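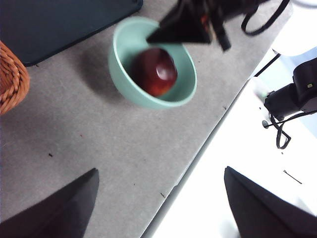 Two weeks with the Nollik fingers and I have opinions, most of them about fruit.

For anyone who skipped the last post, I'd been running the stock Brornance fingers on both arms since August and they were fine, in the way that airport coffee is fine. They held a block and they held a screwdriver. They held an apple right up until the elbow moved. So I ordered two sets of the Nollik wedges, which came to more than I'm going to type where my family can read it, and spent an evening swapping them over.

The wedge shape is the selling point. It comes to a tip, so you can get down over the rim of a bowl without the whole hand fouling on the glaze. The Brornance pads are square and about as subtle as a mitten. I did 100 tries at lifting an apple out of a bowl with each set, same apple throughout, same grey felt. The felt now needs a lint roller.

Nollik dropped it 6 times. Brornance dropped it often enough that I changed apples before the photos.

The catch is the controller. Rees firmware reads finger force as a raw value, and with the new fingers it sat at 1,958 with nothing in the hand at all. The manual says to re-zero. The manual does not say that re-zeroing also forgets your wrist offset, a thing I learned at some speed. I've gone back to the Arngate board on one arm, which is slower and has a colour scheme from a dentist's office, but it remembers what you tell it.

Cable routing is still a disgrace. I've tried four different clips and the loop off the back goes wherever it fancies.

Eggs next, once I've found a bowl I like less.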